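01/04/2021

Right, it has been A Day, and I'm writing it down before I start telling it as a funny story and forget how cross I was.
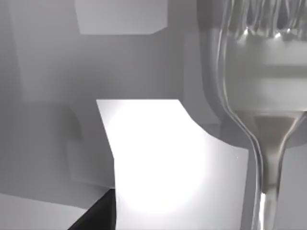

So the arm dropped another glass this morning. Not a real one, thank goodness, we're still doing everything in the simulator until Usman signs off the grip settings, but it went down all the same, and it went down after I'd told everyone at Remar that it was fixed. I'd put it in writing! I'd even used the word "sorted".

I'd left a batch of 30 runs going while I made toast. Pick up the stemmed glass, lift, carry, put down, same as ever. 29 of them were fine and I was already feeling pleased with myself, and then the last one had the fingers closing far too high, sliding up the bowl and letting go halfway through the carry. The awful part is that the log said "success". It had marked its own homework. As far as the program was concerned the glass had been delivered safely and we could all go home.

Rang Flynn Ashby, who was very nice about it, which made me feel worse. His first question was whether the camera was having trouble finding the stem against something bright, and I said no, very firmly, and then went and looked and of course it was. Clear glass in front of anything white and the depth reading goes to pieces. It gets the far side of the glass, or the thing behind it, or some number in between that isn't anywhere at all. We had this in the old Nundlow job too (the jam jars, never again) and I'd written myself a note about it and then, naturally, never read the note.

But a bad depth reading is only half of it. The arm is supposed to check it's holding something before it sets off, and that check was switched off. By me. I turned it off to speed up a test when I was tired and wanted my tea, and I didn't turn it back on. I sat and stared at that one line for ages, hoping it would turn out to be somebody else's. It has my initials on it.

Usman Swati called after lunch. He wasn't angry exactly, he just went quiet and then asked what would have happened on the real bench, with a person standing next to it. Broken glass at hand height, is what. And an arm that thinks it's done a lovely job and goes straight back for another. He wants two things before anybody at Dhanial so much as plugs theirs in: the check has to be impossible to switch off without a second person agreeing, and "success" has to mean the glass is standing where it should be, measured at the end, whatever the arm believes. I said yes to both. I couldn't very well say anything else.

Spent the afternoon on it. Grip check back on, ran the batch again, and it stopped itself in 2 of the runs and sat there politely complaining that its hand was empty. I have never been so happy to see an error message. Slower, mind you. Each run takes 20 seconds longer, and Sorier will moan because they always moan about time, but they can moan at Usman.

Haven't touched the clear-glass-on-white business yet. Flynn thinks we should look from two angles and throw away any reading where they disagree. I'd rather try the lighting first, it's cheaper and I know how to do it. We'll probably end up doing his.

The real trial was meant to be this month and has now been pushed to May. I minded that at lunchtime and I don't much mind it now. I still have to write to Remar and take back "sorted", and I've put that off till after breakfast tomorrow.

Beans for supper. Forgot the washing, it's still in the machine.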